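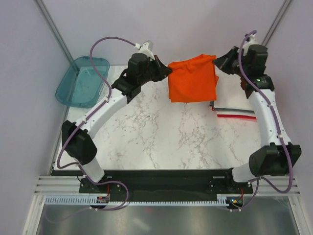 El paño naranja, cogido por las dos esquinas de arriba.

Llevo desde la primavera con los paños Boslow de Holow y tenía ganas de escribir sobre ellos, porque pocas cosas tan humildes me han alegrado tanto la casa. Son paños de tela de los de toda la vida, cuadrados, sin letras ni dibujitos, y se venden sueltos o en lote de 5 colores. Yo empecé con el lote, luego compré 3 más (dos naranjas y uno gris) y ahora tengo el cajón hecho una maravilla.

Lo primero, ¡el color! El naranja es un naranja de verdad, vivísimo, y eso que temía que se quedara en un tono teja después de unos cuantos lavados. Los míos han pasado por la lavadora a sesenta grados todas las semanas y siguen igual de alegres. El rojo sí soltó algo de tinte la primera vez, así que lavadlo aparte al estrenarlo, que a mí me dejó una servilleta rosa.

El tamaño me parece muy bien pensado. Para secar vasos sobra un poco de tela por los lados, pero para cubrir la masa del pan o envolver una hogaza es justo lo que quería. Absorben estupendamente a partir del tercer lavado; antes de eso el agua resbala un poquito y hay que tener paciencia. Pelusa, casi ninguna, y eso lo digo con copas de vino delante, que son muy chivatas.

Ahora bien, se arrugan. Salen del tambor hechos un ovillo y, si los dejas así, así se secan. Mi método es cogerlos por dos esquinas, darles un par de sacudidas y doblarlos enseguida: primero por la mitad, luego otra vez, y al montón. Sin plancha quedan la mar de decentes. El dobladillo ayuda mucho, está bien rematado y se encuentra la esquina al tacto.

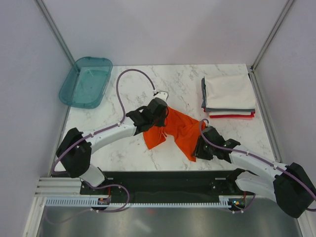 Doblados y apilados abultan poco; el naranja, todavía sin doblar.

Ya plegados se apilan que da gusto, sin que el montón se vaya de lado, y a mí me encanta ver asomar los colores por el canto (abro el cajón solo por eso, a veces). Antes tenía los Hultadier, más gruesos, muy buenos también para coger cosas calientes, pero con cuatro ya no cerraba el cajón. Si buscáis algo recio para el horno, esos. Para todo lo demás me quedo con los Boslow sin dudarlo.

Los compré en Sfakianakis, la tienda de menaje, y llegaron en una caja de cartón sin plásticos. El blanco roto se mancha con mirarlo, sobre todo si hay cúrcuma por medio, y me gustaría que trajeran una presilla para colgarlos. Por lo demás, contentísima. En octubre, según la tienda, sacan uno verde, y ya le tengo hecho el hueco.

Contacto | © 2025 Todos los derechos reservados | Volver arriba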